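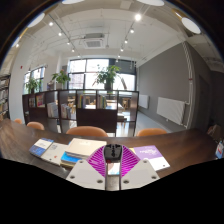 Why books, Wondimu Mersha asked me when I first pitched this talk, when every other student team picks up blocks? Fair question, and I'll start there, so leave the title slide up while people find seats.

Blocks are too easy! A block is the same on every side. A book has a spine, a slippery cover, a bunch of pages that want to fan open, and it lies flat on the table with hardly any edge to grab. Our club is called Tanholm, we meet in a library reading room, and books are what a library has. So our project, Omine, is about teaching a gripper to tidy a table of them.

(Ask for hands: who has ever built a gripper? Wait for it. There are usually a couple of shy ones at the back.)

Next bit is the fingers. Ours are the magenta ones with the ribs. We went through 4 versions, and the first was so stiff it just shoved a paperback across the table like a snowplow. The ribbed kind bends around what it touches, and I love them. Pass the spare pair around now – remind people to hand it back, we lost one in March.

Then the numbers. We recorded 178 tries over the spring term and kept 137. The rest got tossed, mostly my fault, I kept moving too fast. Say this part slowly, the younger students always want to know what counts as a bad try. Rushing counts. So does changing your mind halfway.
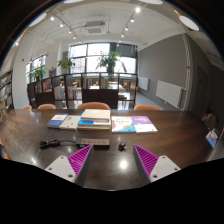 You should have started with one book and added the others later, a reader called Jitaru wrote under our club post, and I think that's right. We did it the hard way, with a stack and a few flat ones together, and spent weeks confused about which part was going wrong. If your team is starting in the fall, do one book for a month. It's boring and it works.

Talk about the stack here. Taking the top book off without dragging the one under it was our big goal for the regional meet. Mention that we came in behind the Stetent team and that they were super nice about sharing their notes.

Skip the wiring story if it's past 3:30. If there's time, tell it – people laugh at the part with the extension cord.

Last slide is the sign-up link. Leave it up during questions, and repeat each question into the mic before answering.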